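Finger rhymes wanted (and the people who remember them)

Posted November 2023 by Yeshi Chala

Hi everybody! I'm looking for people who can still do a finger rhyme, clapping game, or lap game from when they were little, and who'd be willing to come and do it for me and a sound recorder. You don't need to sing well. I sing terribly and I've been doing this for two years.

If you're wondering what I mean by a finger rhyme: the steeple and the people, the spider going up the spout, the one where somebody's thumb gets tucked in and put to bed, the one where you walk two fingers up a kid's arm and tickle the armpit. Every family seems to have at least one that's a little bit wrong compared to everybody else's, and the wrong ones are the ones I want most. My grandmother did one in Amharic about a rat that eats the porridge and runs away up your sleeve, and my mother does the same one with a completely different ending and swears it's the original. They've been arguing about it since before I was born.

The project is called Durkavora, which is a nonsense word out of a counting-out rhyme that Tainá Falcão's aunts used for picking who was It. Tainá and I started the thing together at her kitchen table and we've kept it small on purpose. So far we have 22 rhymes recorded properly, with the words written down and the movements described, plus a shoebox of half-rhymes where the person got to the middle and then said "oh, and then something something the baker." (We love the shoebox. Please bring us your half-rhymes too!)

Now we want to do a second round over the winter, and then put everything together in a booklet with a web page of recordings to go with it.

Who we're looking for

Anybody over 18, really. You can be someone who learned a rhyme as a child and hasn't thought about it in decades, or a parent or grandparent or preschool teacher who does one every single day and is thoroughly sick of it. Any language is fine, and so is a mixture. We've had a lot of English and Portuguese so far, a handful of German ones thanks to Balthasar Plattner's mother, and almost nothing from anywhere in Asia, so if that's your family I would be extra happy to hear from you.

You don't have to know where the rhyme comes from. People write me long apologetic emails about this! It's okay. "My babysitter did it" is a perfectly good source.

Pairs are welcome. Some clapping games don't work alone, and if you and your sister used to do one on the school bus, bring your sister. We'll have coffee and a sturdy couple of chairs. If your other half lives far away, one of us will learn the other part and be your partner, though I should warn you that I'm slow and Tainá hits hard.

What happens on the day

You come to our room on the second floor of the Skistdale Library, through the side entrance by the bike racks. Sessions are on Saturday mornings and Wednesday evenings. We chat for a while first so you can warm up, and then you do the rhyme as many times as you feel like. I record the sound, and Fitzgerald Rosenthal sits across from you and draws the hand positions in pencil. He used to draw knots for sailing manuals and he is very fast, but he may ask you to hold still with your pinky out for longer than is comfortable.

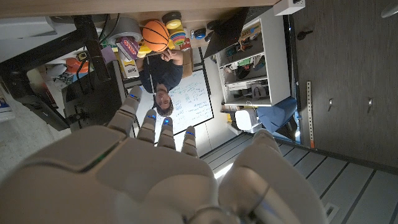
Fingers up, with blue lights at the tips. Photo: Regula Frei

After that I'll ask you a few questions. Who did it with you? Was it a bedtime thing or a waiting-for-the-bus thing? Was there a verse you weren't supposed to do in front of the grownups? (There's nearly always one. We do write those down, and they'll go in the back of the booklet.) Then I read the words back to you and you tell me what I got wrong.

Plan on an hour. Some people are done in half that, and one very nice man stayed until the building closed and came back the next week with his cousins.

We only draw and describe hands. We don't film faces, and the booklet will use your first name, your full name, or no name, whichever you like best. You can change your mind about that right up until we send it to the printer, and you'll get a look at your own page before then. If you'd like a recording taken off the web page later on, write to me and I'll take it off.

What you get

I wish it were more! There's $23 per session, paid in cash or as a gift card for the Andico bakery downstairs, plus your bus fare. Everyone who takes part gets a copy of the booklet, and a copy of their own recording to keep. A few people have told me they mostly wanted that last one, to have their mom's voice doing the rhyme, and if that's what you're after then please bring your mom. She gets paid too.

If stairs are hard for you, there's an elevator, but it needs a key, so tell me ahead of time and I'll meet you at the bottom. We can also come to your place if you live in town or out along the Ammann road. Kids can tag along. There's a rug and a box of blocks, and they tend to be good at correcting their parents' words.

We could also use a hand with

Typing up. I have recordings from October that are still just recordings, and if you can type in Portuguese, Swiss German, or Tigrinya I'd love to have you for an evening or three. Same pay as a session. You'd be working at the big table with Regula, who keeps our word lists in order and has strong opinions about how to spell sounds like "pff" and "hoppla."

Trying things out, too. Once the pages are drafted we need people who have never heard the rhyme to follow the drawings and see if they can do it. The first attempt at this went badly. We gave a page to Balthasar and he ended up with his thumbs on the wrong sides and a cramp. So if you enjoy following instructions and complaining about them, put "tester" in your note and I'll call you when we get to that part, probably toward the end of winter.

How to sign up

Leave a note for me at the front desk of the library, or use the contact form on this page and pick "Durkavora" from the list. Tell me your name, a phone number or email, what language your rhyme is in, and whether Saturdays or Wednesdays are better. You don't need to write the rhyme out. I'd kind of like to hear it fresh!

I answer everything myself and I have a day job, so give me a few days. If you haven't heard back after a week, try again, the form does eat messages now and then. And if you only remember the first line, come anyway. Tainá has a knack for humming along until the rest comes back to people, and if it doesn't, we've got room in the shoebox.

Yeshi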